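**Drimitz Teleoperation Station, two-arm version**
Sold by Zaltirero. Ships from the Bloxham warehouse.

The Drimitz station lets one operator drive two robot arms and two multi-finger hands from a seated or standing position. It is made for recording demonstrations: the operator does the task through the robot, and the station saves the joint positions, finger positions and video together so they can be used for training.

It is sold as a complete kit or as an operator side only, for labs that already own arms.

## What's in the kit

- Operator gloves, left and right, one size with adjustable finger straps
- Two wrist trackers with charging dock
- Foot pedal (start, stop, discard)
- Head-mounted display with adjustable band
- Control computer with the Tosside recording software installed
- Mounting plates for two arms
- Cable set, including hand power and data cables
- Printed quick-start sheet

Arms and hands are listed separately on the order form. The table and wall panels are not included.

## How control works

The wrist trackers set where each robot hand goes. The gloves set what the fingers do. Both are active only while the pedal is held in the run position, so the operator can lift the pedal, move their own arms back to a comfortable spot, and press again to continue from where the robot stopped.

Motion scaling can be set separately for each side. At full scale the robot hand moves as far as the operator's hand does. Half scale is slower to work with but better for small parts and for anything that rolls.

Each hand can also be parked. A parked hand holds its pose and ignores the glove until it is released. Operators doing one-handed tasks usually park the other hand off to the side, open, so it stays out of the way of the camera.

Joint data is logged at 500 samples per second. Video is logged at the camera's own rate and lined up with the joint data when the episode is saved.

## Hand-guided mode

Arms that support free-drive can also be taught by hand. Switch the side to Guide in the software, take hold of the forearm, and move it. The finger pose can still come from the glove, or it can be picked from a list of saved poses (open, flat, wrap, pinch).

Hand-guided episodes are stored in the same format as remote ones. They have a tag in the header so you can filter them out. We recommend doing that for vision training, as the person's arm is often in view.

## Recording a task

1. Place the objects and press Home. Both arms move to their start pose.
2. Put on the gloves and run the finger check. It asks for an open hand, a fist, and thumb to each fingertip.
3. Hold the pedal down and do the task.
4. Release the pedal and tap Stop. Tap Discard if the episode is no good.
5. Reset the objects and go again.

The finger check needs to be repeated every time the gloves come off. Skipping it is the most common cause of a weak thumb in the recorded grasps.

For a first session, pick one object and one motion. Round fruit on a shallow plate is a good starter task. The fingers have to come over the far side while the thumb comes in low at the front, and a new operator will learn how the thumb maps to the glove faster on that than on a box or a cup. 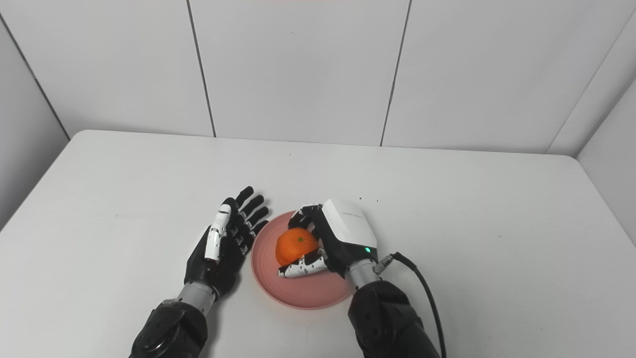 Once the grasp feels steady, move on to lifting, placing, and passing from one hand to the other. Passing is harder than it looks from the operator's chair. Turn the scaling down before trying it and keep both wrists inside the tracking area.

## Table and background

A plain matte background helps if you plan to train on the video. Any sturdy table will do, but it must not shift when an arm stops suddenly. Route the hand cables to the outside of each forearm and leave enough slack for a full wrist turn. A tight cable will pull at the wrist connector and can drop the data link in the middle of an episode.

Wipe the tabletop between sessions if you are working with food.

## Specifications

| Item | Value |
|---|---|
| Part number | 3568 |
| Arms supported | 2 |
| Joint logging | 500 samples per second |
| Tracking area, width | 700 mm per side |
| Glove connection | Wireless, USB-C charging |
| Power | 100–240 V AC |

## Ordering notes

Tell us the make and model of your arms when you order so we can send the right mounting plates. Plates for arms not on our list can be cut to a drawing and add time to the order.

Spare gloves are sold singly, left or right. Straps and fingertip sensors can be replaced without tools and are sold in packs. Older Drimitz gloves with the round connector work with this station through the adapter cable, but they don't report thumb rotation.

Software updates are free for registered stations. The November release changed the episode header, and the converter for older recordings is in the Tools menu.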